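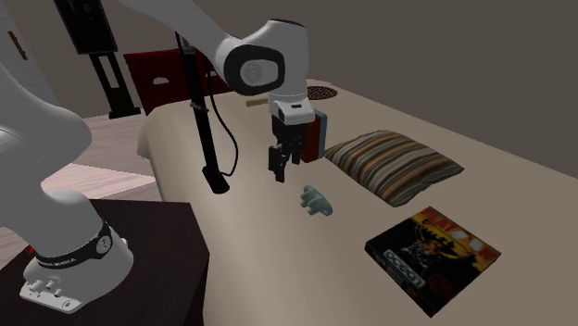 The big beige cushion, from the table side.

So I bought the Ganell on a Sunday-driver's budget, used, six years old, with 92 thousand miles on it and a smell of oranges I never did track down. The guy selling it was named Lutz Lindemann, and he wanted to talk about the touchscreen. He loved that touchscreen! He had me sit in the driver's seat while he leaned in through the passenger window and told me which buttons to leave alone.

"Don't ask it for Barroso," he said.

Barroso is where my sister lives – fifty-nine miles up the valley, one gas station, good pie. I told him I'd be asking it for Barroso pretty much every other weekend.

He thought about that and knocked two hundred bucks off the price.

The first time I drove up there, the car was a dream. Cold air, soft seats, the Plivus stereo doing things to my old songs that made me want to call people. I typed in Barroso and the map drew its little blue line, and then a woman's voice said, "Lutz, are you sure?"

I pulled over. I mean, wouldn't you?

I poked through every menu and found a spot for the driver's name, and sure enough, it still said Lutz. I changed it to mine. Then I sat there with the blinker going and trucks rocking the car as they passed, and I pressed Go again.

"Okay," she said. "He never got past Greleck."

Greleck is just a bridge and a fruit stand, the kind of place you miss while you're changing the song. I slowed down for it anyway. There was a woman behind the stand, stacking oranges, and she looked up at the car well before she looked at me.

I put the window down.

"You're not him," she said, and she came around the table, wiping her hands on her apron, and got in.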